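Arvid Lunde has been building a table-clearing rig in the Starnport shared workshop since April. The controller is a Jorovura board with 2 MB free.

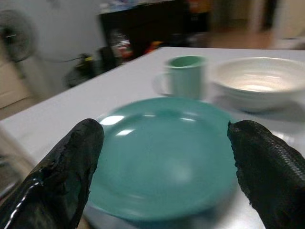
Grip force is the open problem. "Too low and dishes slip, too high and the pads wear," Lunde says. The finger covering is ragged near the tips, and he tests mostly with a plate. He logs every 500 cycles.

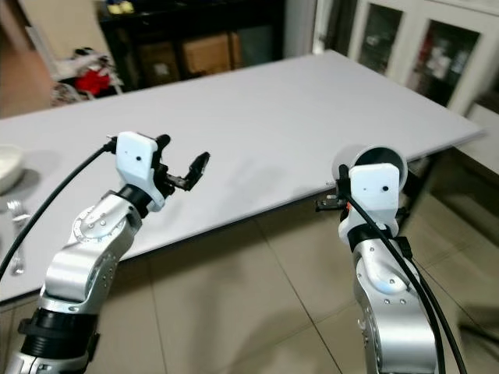

The two arms at the table, with a bowl and fork at the left end.

Cable routing comes next. "The loops are too long," he says.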